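外科基本操作实训讲义 第17讲
间断缝合：进针、打结与剪线
Rituvitz 技能中心 538 室

一、范围

本讲限于直线切口的单纯间断缝合。连续缝合、褥式缝合和皮内缝合在后续各讲中另述。练习材料为浅色合成组织垫，切口为单一直线，深度贯穿表层，不穿透底层。第16讲中关于持针和过腕的内容视为已经掌握，本讲不再重复。

二、术语

创缘：切口两侧的边缘。左右或上下以操作者所处方位为准，练习记录中须写明。

进针点、出针点：缝针穿入和穿出表面的位置。两点连线应与切口垂直。

边距：进针点或出针点至同侧创缘的距离。

针距：相邻两针之间沿切口方向的距离。

线尾：打结后留下的短线端。长线端指与针相连的一侧，短线端指游离的一侧。打结完成并剪断后，两侧剩余部分统称线尾。

对合：两侧创缘在同一平面接触。一侧高于另一侧称为错层，创缘卷入切口内称为内翻。

三、材料

组织垫使用 Wemik 双层型。上层较薄，表面光滑，对针尖的阻力小；下层较软，回弹慢。同一块垫上切口之间须留出足够的间隔，避免前一切口的张力影响后一切口。已撕裂的针孔附近不再进针。

缝线使用 Nornach 黑色练习线，编织结构。深色线在浅色垫面上易于辨认，线尾长度和线结方向可以直接读出。取线时捏住包装内的线圈中段，缓慢拉直，不得用力抽拉。线上出现毛刺或扁折，整段弃用。

缝针为弧形针。夹持位置在针体中段偏后，避开针尾与线的连接处。针尾连接处截面较弱，受夹后容易变形，线也可能脱出。针尖不得夹持。针尖变钝的表现是进针时垫面先下陷，随后突然穿透；出现一次即换针。

模拟血液用红色水性液，滴于切口内。用量以切口可见为限。液体扩散后会遮盖针孔，初学者可先在不加液的切口上完成一遍，再进入加液练习。

固定座使用 Siqueira 平板座，两侧压条压紧后，垫面中央应保持平整，轻推不移位。压条过紧时切口自行张开，对合所需张力增大，测得的结果不能与其他组比较。

四、操作

1. 暴露创缘。辅助器械轻托近侧创缘，避免夹闭后提拉。合成材料受夹后压痕不易消退，压痕处进针会使边距读数偏小。

2. 进针。针尖与表面垂直。接触表面后暂停，确认针尖位置，再沿针的弧度转动推进。推进时夹持端的运动轨迹为弧线，其圆心与针弧圆心重合。直线推送会在进针点处形成长孔，孔的长轴与推送方向一致，事后容易识别。

3. 跨越切口。针尖在切口内露出后可以分两步完成：先从切口内取出，重新夹持，再从对侧创缘内面进入。两侧等厚且间隙小时可一次穿过。分两步时，第二步的入针深度以第一步的出针深度为准，深度不等即产生错层。

4. 出针。针尖穿出对侧表面后，由辅助器械夹住针体靠前部分，主器械松开，顺弧度拔出。夹持时应在针尖之后留出余量。拔针阶段不得改变方向。

5. 拉线。线随针通过组织，至短线端余下所需长度时停止。拉线方向贴近表面，向上提拉会切割出针点。线在视野中出现交叉时，先理顺再打结。针暂时放下时，放在切口一侧的垫面上，针尖背离下一步的运动方向，并始终处于视野之内。

6. 打结。采用器械打结。第一结绕两圈，拉紧至创缘刚好接触；第二结反向绕一圈；第三结再反向绕一圈。各结收紧时两线端拉力相等，方向相反，与切口垂直。第一结收紧后保持张力不变，松开后重新拉紧的结应拆除重做。

7. 定位线结。线结应移至切口一侧，同一切口各针取同一侧。压在切口线上的线结在评分中单独记录。

8. 剪线。剪刀沿线滑至线结上方，稍微转动后剪断，两侧线尾等长。剪线前应再次确认所剪的不是与针相连的长线，除非该针已经结束且需要重新取线。

五、进针次序

较短切口从一端依次缝向另一端。较长切口先在中点缝一针，再将两侧各自等分，逐次加密。等分法的优点是两侧创缘长度不一致时误差分散到各段；缺点是中间数针的张力高于两端，第一结容易松脱。依次缝合时误差集中在最后一段，末端可出现多余的皱起。记录表中应注明所用次序，两种次序的成绩不合并统计。

针距与边距的关系：垫厚不变时，边距加大，针距可以相应放宽。边距过大而深度不足，创缘容易内翻。边距过小则线易切穿。各针之间的一致性在本讲中优先于绝对数值，练习时先固定边距，再调整针距。

六、视野与器械

缝合练习需要两种视野。全局视野用于判断针距、线尾方向和切口整体对合情况；近景视野用于判断针尖位置、线的走向和创缘接触。近景下纵深判断容易出错，针尖与表面的距离应结合阴影和表面凹陷来判断。

线在视野之外的部分仍然受力。长线端拖过已完成的线结时，可能钩住线尾，使线结旋转。每次拉线前应沿线查看一遍，确认长线端未压在器械之下，也未绕过已有线尾。

两件器械同时靠近切口时，主器械负责动作，辅助器械保持静止。两件器械同时移动时，线的张力来源不明，发生松结后无法判断原因。交换主辅关系前，先松弛缝线。

七、常见错误

错层。两侧入针深度不等。处理：拆除该针，从较深一侧重新测定。

内翻。针道浅而宽，底部未包含足够组织。处理：加深针道，不改变边距。

过紧。线下表面出现凹沟，两侧鼓起。过紧的一针会改变相邻针的张力，拆除后应同时检查前后各一针。

过松。线与表面之间存在间隙，切口仍可见开放。仅用后续线结加压无法纠正，须从第一结重做。

滑结。两端拉力不等，一侧线保持直线，另一侧绕其滑动。外观与方结相近，轻拉短线端即可区分。

线尾过长。线尾倒向下一进针点，影响进针，并可能被带入针道。线尾过短则线结受力后有脱开的可能。两者均计为剪线错误。

八、记录与评分

每条切口填写一行，项目为：切口编号、次序、边距、针距、线结侧别、错层数、松结数、完成时间。时间从针尖首次接触表面起算，至最后一针剪线完毕为止。换针和理线的时间计入总时间，换垫的时间不计入。

满分23分。对合占九分，线结占八分，边距和针距的一致性占四分，记录完整占两分。时间不单独计分，仅在总分相同时参考。拆除重做的针按重做后的结果评分，拆除次数另记。

九、附图
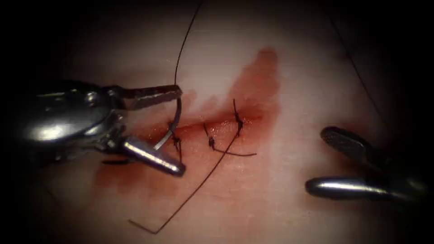 间断缝合的三个线结沿切口排列，线尾较短；另有一条长线斜行至左下方。

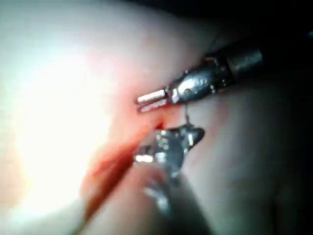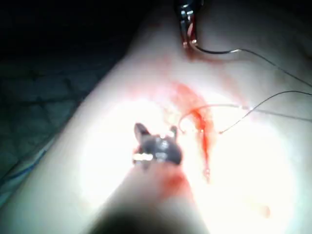

弧形针与缝线，针位于垫面。

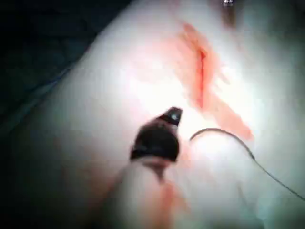

以上各图均为浅色光滑表面，可见红色痕迹及金属器械。

间断缝合中某一针的线结松脱时，是否需要拆除整条切口的缝线？

只需拆除并重做松脱的一针。间断缝合的各针独立打结，一针失效不会使相邻线结随之解开，但相邻各针可能承受额外张力。重做前应检查前后各一针的线结和创缘对合；若邻近针孔已经撕裂，新的进针点应避开撕裂处，并在记录表中注明针距的变化。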